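Aug 11, 2019

# Household Tips for Setting Up Tidying Routines in Werkura

The following tips are issued by Talico for households and small workshops that use the Werkura planner to direct a domestic robot. They concern the software settings only. Users should have completed the first room survey and should know how to open the task list.

## Before the first run

Walk through the room and decide which objects the planner may move, which it may only pass, and which it must leave alone. Werkura calls these groups Move, Pass and Keep. Every object it finds is placed in Pass until a person changes it, so a new installation will appear to do very little. This is the intended behaviour.

Cables should always be placed in Keep. The perception module treats a coil as one object and a loose cable as several, and the count may change from one survey to the next. If a plug hangs over the front of a cabinet, draw a Keep area which covers both the cabinet top and the space directly in front of it.

Flat items on the floor need a height value. Cardboard lying across a rug and a wooden floor is often read as part of the floor, and the planner will then draw a path over it. Set the minimum object height to "low" in the floor menu and run the survey again.
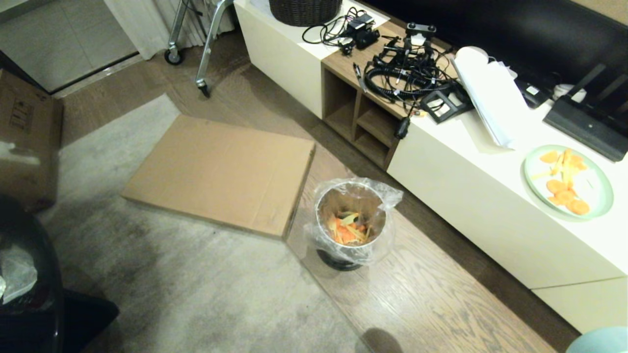
Kitchen waste requires its own rule. Peelings in a lined bin and sliced carrots on a plate share a colour, and a rule based on colour alone will treat them alike. Use the container rule instead: whatever is in a bin is waste, and whatever is on a plate is food. Food may be moved only with its plate.

Bin liners should be folded well down over the rim. Clear plastic gives poor depth readings, and a loose edge can make the bin seem wider than it is. Where this continues, enter the width of the bin by hand.

Walking aids are to be placed in Keep at all times. The person who depends on one must find it where it was left.

## Clearing a low table

Glossy tables are the most common source of support requests. Of the 1594 reports received in July, 300 concerned reflections. A dark, polished surface shows a second copy of each bottle or cup beneath the real one, and the planner may try to reach for it. To correct this:

1. Open the surface menu and select the table.
2. Set the finish to "gloss".
3. Enter the table height, measured to the top of the surface.
4. Run the survey again and check that no object is listed below that height.

If the table has a raised tray set into it, register the tray as a separate surface.

The order of work matters more than the speed. Bottles and other tall items should be cleared first, followed by remote controls, then cutlery and chopsticks. Bags come last. Crossed chopsticks are frequently reported as a single object; select "separate thin items" before approving the plan.
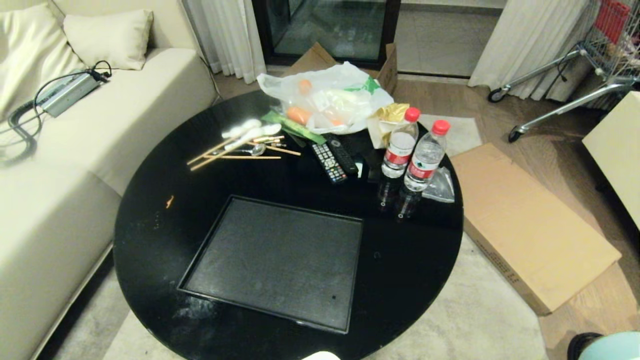
Remote controls should be given a fixed home, such as a basket or a shelf compartment. Without one, the planner returns them to the nearest free surface, which may well be the sofa. The home position can be set from the object page and applies to every routine in that room.

Plastic bags and their contents are handled as one item. Do not instruct the planner to sort inside a bag. Crumpled packaging may be marked as waste only after a person has confirmed that it is empty.

## Glass doors and curtains

Draw a fixed boundary along any glass door. Without a boundary, the map may extend through the glass to the floor outside. Sheer curtains should be marked "soft" so that small movements do not stop a routine.

## Saving and sharing routines

Save each routine under the name of the room and the task. The Catacutan log viewer keeps the last 3775 events and then overwrites the oldest, so logs needed for a support request should be exported on the same day.

Routines made with the older Flastent editor can be imported, although their Keep areas are not carried across and must be drawn again. Error 1266 during import means that the room map is missing. Load the map, then repeat the import.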